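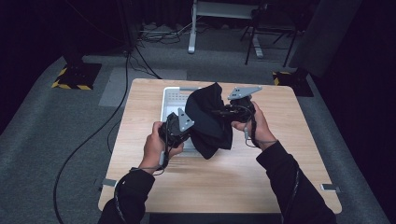 图1 皱起的黑色布料与白色塑料托盘

服装材料基础 第五讲讲义
织物的折皱与回复
主讲:Rosaura Guzmán
2022年2月11日

一、接上一讲

上一讲讲到纱线的捻度和织物的紧度,留了一个问题:两块面料克重接近,手感也差不多,为什么一块坐半小时就满是褶子,另一块抖一抖就平了。本讲只谈这个问题。起球、勾丝和尺寸稳定性放到下一讲。

课前请翻一下第二讲关于纤维结晶区和无定形区的部分,下面会直接使用这两个词。

二、几个容易混用的词

折痕:沿一条线形成的弯折,通常是人为的,例如裤线、百褶裙的褶线。折痕要求保持得住。

折皱:不规则的、多方向的弯折,在穿着、洗涤、包装中形成。折皱一般希望它尽快消失。

皱缩:织物整体变短变窄,同时表面不平。原因多半是纤维吸湿膨胀或内应力释放,不能和折皱混为一谈。

起皱织物:泡泡纱、顺纡绉一类,皱是设计出来的,评价标准完全不同。写作业时如果用的是这类样布,请注明。

英文资料里 crease 和 wrinkle 经常互换,中文译本也跟着乱。阅读时看上下文,凡是有明确折线的按折痕理解。

三、折皱是怎样形成的

织物弯折时,外侧纤维受拉,内侧纤维受压。弯折半径越小,外侧的伸长越大。伸长没有超过纤维弹性范围时,撤去外力后纤维自己回去,布面恢复平整。伸长超过这个范围,或者保持的时间足够长,一部分变形就留了下来。

留下来的变形有两个来源。

第一是纤维内部。以棉为例,纤维素大分子之间靠氢键联系。弯折使无定形区的分子链段发生相对滑移,原来的氢键断开,在新的位置上重新结合。外力撤去以后,新的氢键把链段固定在弯折状态。水分子会进入无定形区,削弱分子间的联系,所以棉布在潮湿时更容易起皱,也更容易熨平。熨斗给湿给热,链段能够移动,压平以后水分离开,氢键在平整状态下重新建立。

第二是纱线之间。弯折时经纬纱在交织点上滑动,撤力以后摩擦阻碍它们回到原位。这一部分与纤维种类关系较小,与组织、紧度和表面整理关系较大。加一点柔软剂,纱线间摩擦下降,回复往往会改善,改善的就是这一部分。

考试中常见的错误是只答第一条。

四、影响因素

1. 纤维种类

羊毛的弹性回复好,一件毛料外套挂一夜,浅的折皱大多会消失。涤纶初始模量较高,小变形下的回复也好,吸湿又少,湿态和干态差别不大。棉、麻、粘胶的回复都较差,其中亚麻模量高而回复差,折皱深而且边缘锐利。粘胶湿态强力下降明显,洗后拧绞留下的折皱很难靠悬挂去掉。

蚕丝居中,干态尚可,湿态较差。

2. 纤维粗细和截面

同样的弯折半径下,粗纤维外侧的相对伸长更大,但粗纤维的弯曲刚度也大,不容易被折到很小的半径。两种作用方向相反,最后的结果要看具体条件。不要背“越粗越抗皱”这样的结论。

3. 纱线捻度

捻度过低,纤维容易相互滑移,滑开以后回不来。捻度过高,纤维已经处在较大的预应变状态,再弯折就超出弹性范围。中等捻度较为有利。

4. 织物组织

平纹交织点最多,纱线活动余地小,折皱性能较差。斜纹和缎纹浮长较长,纱线可以通过移动来分散变形。针织物的线圈可以变形再恢复,一般比同原料的平纹机织物好。

5. 厚度

较厚的织物弯折半径大,不易形成尖锐的折皱。薄型府绸和厚斜纹都是纯棉,穿着效果差很多,厚度是原因之一。

6. 颜色和光泽

颜色不改变折皱的深浅,但改变看上去的深浅。浅色布面上,折皱靠阴影显现;深色布面吸光多,阴影不明显,要靠棱线上的反光来辨认。缎面反光强,轻微的折皱也很显眼。做目测评级时,深色样布要调整光源角度,低角度侧光比顶光容易分辨。印花面料会掩盖折皱,花型越碎越明显,评级时应在记录里写明花型。

五、测量方法

(一)折皱回复角法

把条形试样对折,加规定的压力,保持规定的时间,卸压后让试样一翼自由张开,读取两翼之间的角度。角度越大,回复越好。完全不回复为零度,完全回复为一百八十度。

经向和纬向分别测定,分别取平均,再把两个平均值相加,作为织物的总回复角。例如经向和纬向之和为129度,就属于很差的水平,纯棉未整理平布里可以见到。

按照卸压后读数的时间,分为急弹性回复角和缓弹性回复角。前者反映立即恢复的部分,后者还包括随后慢慢恢复的部分。羊毛织物两者差距较大,只看急弹性会低估它。

注意事项:
试样必须先在标准大气下调湿。
剪样时避开布边和原有折痕。
正面对折和反面对折都要做,数量相等。
用镊子夹取,手指的温度和汗会影响结果。
自由翼如有卷曲或扭转,读数时以折线附近的一段为准,并在备注栏写明。

(二)外观评级法

把较大的试样放在起皱装置里,在规定的扭转和压力下保持一段时间,取出后悬挂,与标准样板对照评级。五级最好,一级最差。这种方法接近实际穿着,能同时反映多方向的折皱,缺点是依赖评级者的眼睛。评级者之间相差超过一级时应重新评。

(三)手握法

没有仪器时使用。把布攥在手里,握紧片刻,松开后放在平面上观察。手握法不能写进检验报告,但在采购和选料时有用。前提是每次用差不多的力和差不多的时间,最好同时握一块已知性能的布作对照。

三种方法的结果不一定一致。回复角好的织物,外观评级可能一般,常见于较硅的涂层布和硬挺的混纺布:单条折线能弹开,多方向挤压后却留下小的尖角。

六、改善折皱性能的途径

混纺。棉中加入涤纶是最普遍的办法。涤纶比例提高,回复改善,吸湿和透气下降。

树脂整理。用交联剂在纤维素大分子之间建立共价键,限制链段滑移。代价是强力和耐磨下降,因为交联以后应力不易分散。早期配方还有甲醛释放的问题,现在多用低甲醛或无甲醛的交联剂,回复角的提高幅度往往小一些。

液氨整理。棉纤维在液氨中膨胀,截面变圆,内应力减小,手感也较柔软。设备投资大,小厂一般不做。

柔软整理。作用于纱线间摩擦,效果有限,但成本低,常与树脂整理同浴进行。

成衣设计。容易被忽略。肘弯、膝后、腰部是折皱集中的部位,适当加放松量,或者在里料上选择摩擦小的品种,可以减少面料受到的挤压。

七、案例:Savwood 衬衫料的两次试验

Savwood 是一家中等规模的织布厂,主要做纯棉衬衫料。该厂的一款平纹布在 Perano 的成衣车间屡次被退,理由是“包装后折皱重”。工厂先后做了两批对比。

第一批共送检1,211条试样,只改变交联剂用量。总回复角随用量上升,到一定用量后趋于平缓,而撕破强力一直下降。工厂据此选定的用量偏高,成衣领口在水洗后出现磨损,又被退了一次。

第二批共送检1,542条试样,除了用量,还比较了两种柔软剂和两种烘焙温度。结果显示,用量降低一档、配合聚硅氧烷类柔软剂,总回复角只略有下降,撕破强力恢复到可以接受的范围。最后采用的就是这个方案。

还有一处细节。Itholm 的仓库把衬衫叠好后直接码放,每摞最多129件。底层的衬衫在压力下放置数周,折皱远比试验条件下严重。后来降低了码放高度,投诉减少。面料本身在那段时间没有再改。

讨论时请考虑:第一批试验的设计缺了什么?如果只允许测一个指标,应该测哪一个?

八、护理与储存中的折皱

洗涤时装量过多,织物在桶内相互挤压,折皱加深。脱水时间也有影响,纯棉和亚麻衬衫脱水后应尽快取出,抖开,拉平门襟和领子再晾。滚筒烘干后趁热取出,留在桶内冷却会把热状态下的折皱固定下来,涤纶含量高的织物尤其如此,需要再次加热到较高温度才能去掉。

熨烫温度按纤维选择。混纺织物以耐热较差的成分为准。深色面料从反面熨,或者垫布,否则容易出现极光。极光是表面纤维被压扁后的镜面反光,和折皱无关,给湿后轻刷有时可以减轻。

长期储存时,卷放优于叠放。必须叠放的,在折线处垫无酸纸卷,使弯折半径加大,隔一段时间换一个位置重新折。丝绒和其他起绒织物不宜叠压。

九、作业

1. 用自己的话说明棉布为什么湿着容易皱,又为什么给湿后容易熨平。字数不限,要写到氢键。

2. 找2块原料不同、厚度相近的布,用手握法比较,记录握持时间、松开后立即观察的结果和静置后的结果。深色样布请写明光线方向。

3. 阅读案例部分,为 Savwood 重新设计第一批试验,列出自变量、测定指标和每组试样的取向。

作业交到 Do 楼一层的信箱,写清姓名和组别。样布用回形针别在纸上,不要用订书钉。下一讲需要用到同一批样布,交之前自己留一份。

十、参考阅读

教材第七章前两节。第三节讲起球,下一讲之前读完即可。
补充讲义《纤维素纤维的交联整理》,选读,公式部分不要求。
期末复习课安排在五月,届时会再讲一次总回复角的计算。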